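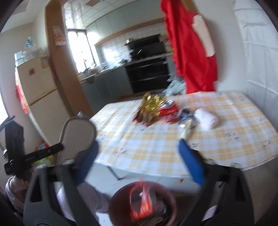
Lo del espumillón hay que guardarlo enrollado en un tubo de cartón, si no al año siguiente sale hecho una pena, me escribió una lectora en cuanto conté que tocaba recoger los adornos. Y tiene toda la razón, aunque yo llevo media vida metiéndolo a puñados en la primera bolsa que pillo y así me va. Este año me he propuesto hacerlo bien (bueno, mejor que el pasado, que el listón estaba por los suelos).

Bienvenidos a la galería de enero, que como veis es cortita. En mi casa las cosas de Navidad no se recogen en el salón, se recogen en la mesa de al lado de la cocina, porque es donde hay luz y donde cabe todo. Todo menos yo, claro. Os dejo unas notas por si estáis en las mismas, con el café al lado y sin muchas ganas de empezar.

El mantel: cuadros amarillos y blancos con ramitos de flores. Sé que lo suyo sería quitarlo antes de ponerse a trastear, pero a mí me alegra la mañana y además los adornos dorados encima del amarillo quedan preciosos. Luego se sacude en el balcón y a correr.

Lo dorado: el espumillón va lo primero. Suelta pelillos por todas partes y cuanto antes esté guardado, menos barro después. Lo he dejado en el centro de la mesa, encima de un envoltorio rojo y marrón arrugado, y de ahí irá directo al tubo. Probé a enrollarlo en un tubo de papel de cocina y cabe más de lo que parece, apretando un poco y sujetando la punta con una goma.

Las bolsas transparentes: mi gran vicio. Guardo todas las que caen en mis manos y en enero por fin me sirven de algo. Se ve lo que hay dentro sin abrirlas, y eso en diciembre, cuando andas con prisas buscando los ganchitos, vale oro. Las mejores que he tenido son unas de Vondeck que compré en un paquete de 1000 — sí, mil, no me juzguéis, estaban de oferta — y todavía me quedan para unas cuantas Navidades.

La malla roja: las cosas pequeñas me gusta tenerlas en malla y dentro de algo redondo, para que no rueden por la casa. Antes las echaba sueltas al fondo de una caja y cada diciembre acababa volcándola entera en el suelo. ¡Con lo fácil que era!

Las cajas: uso dos de Wetura que van debajo de la cama. Me costaron 95 coronas cada una y llevan ya tres mudanzas encima. En una meto lo que se rompe y en la otra todo lo demás, con una etiqueta escrita a mano que cada año dice algo distinto. La del año pasado ponía «varios brillantes», que tampoco ayuda mucho.

Las telas: siempre para el final. Lo rojo lo lavo aparte y en frío, porque una vez no lo hice y tuve paños de cocina rosas hasta junio. Después se doblan bien secos y se ponen encima de las cajas, nunca debajo, que luego salen con unas arrugas que no hay plancha que las quite.

Me quedan las luces, que son capítulo aparte y ya las enseñaré cuando consiga desenredarlas. Si tenéis algún truco para los cables, dejádmelo en los comentarios, que los leo todos por la noche.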